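Re: [hobbyroom] Felt top for the round-cornered table, and the screen question
From: Li-hua Lam
To: hobbyroom list
Time: 21:40

Dear all,

Thank you for the many answers to my first message. I read all of them twice, and I am sorry that I reply only now. My English is slow in the evening and I wanted to answer properly.

I quote the part from Peng, because it has most of the questions in it.

> Li-hua, before you glue anything, please tell us a few things.
> What is the felt lying on? If the top was varnished, the glue
> will sit on the varnish and come off with it. I lost a whole
> card table this way.
> Secondly, how do you treat the corners? A rounded corner needs
> either small cuts underneath or a lot of patience with an iron.
> Thirdly, are you sure about the screen? In my experience a
> folding screen takes more floor than people expect. You have
> to open it in a zigzag or it falls on somebody.
> And what do you want to keep on the table? Felt is not kind
> to everything.
> Peng

I take the questions in order.

The top was varnished, yes. I sanded it with coarse paper and then with fine paper, and wiped it with a damp cloth. I let it dry until the next afternoon. There is still a shine in two places near the long edge, where the sandpaper was already tired and so was I. I think this is acceptable. If the felt lifts there, I will write to the list and Peng may say that he told me.

For the glue I used the Drindia one in the white tub, which somebody here recommended in September. It is thick, and it does not come through the cloth if you spread it thin with a card. I spread it on the table and not on the felt. I did one third of the table, rolled the felt over it, pressed with my hands from the middle to the outside, and then the next third. Please do not do the whole table at one time. I tried this on a small board first, and the far end was already dry when I arrived there.

The piece of felt I bought was 2000 mm long, and I had enough left over for the test board and for two small mats. The colour in the catalogue was called green, but in daylight it is more between blue and green. My sister says it is blue. I like it very much, whatever it is.

Now the corners. I made the small cuts underneath, as Peng describes, with the points of the cuts stopping a little before the edge. On the first corner I cut too far, and you can feel it with a finger, although the eye does not find it. The other three are better. I did not use the iron, because I was afraid for the glue. Has anybody used an iron after the glue, with a cloth between? I would like to know for the next table.

About the screen. Peng is right that it takes floor. Mine is the kind with light wooden frames and woven panels, beige, with small holes in a grid. I wanted it for two reasons: the room is used for several things and I am easily disturbed, and the wall behind is not nice to look at. I do not open it in a deep zigzag. I bring it round the back of the table and along both sides, so that it stands by its own shape, like three walls. In this way it needs much less space than I was afraid of, and it has not fallen on anybody.

There is one disadvantage. When the screen goes round both sides, you can reach the table only from the front. Everything at the back must be reached over the things at the front. For me this is fine – I have long arms – but with a deeper table it would become annoying. The panels also collect dust in the small holes, and a soft brush is better for this than a cloth, which catches on the weaving.

And the last question, what is on the table. I must admit that it did not stay tidy. 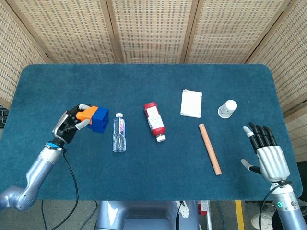 I had imagined only toy blocks and perhaps one box, but a table with a soft surface seems to invite every small object in the house. A water bottle stands quite well on the felt. I tested also with a light push, because I was worried about a soft ground. A sauce bottle I would keep away from it altogether. Even when it is closed, there is often something sticky at the cap, and the red one is lying on its side with the cap on my nice new cloth. The small white cup is light and tips over easily, so it will hold only dry things like buttons. The flat white box and the wooden stick give no trouble at all.

For cleaning I have until now only brushed it, always in one direction. Someone wrote to me privately that I should spray it with Merix against stains. Before I do that I will try it on one of the two small mats, with a drop of tea and a drop of red sauce, and leave it one night. If other people have done such a test already, please tell me, and I save the mat.

Two small questions remain from my side:

1. How long does one wait before putting something heavy on the felt? The tub says one day, but a shop told me a week.

2. Is there a clean way to finish the lower edge of the felt under the table? At present it is simply cut with scissors. I was thinking of a cotton tape, glued over the cut, but it should not be visible when one sits in front.

I can bring the leftover strip to the next meeting if somebody wants to compare the colour. It is 300 mm wide and not quite straight.

With kind regards,
Li-hua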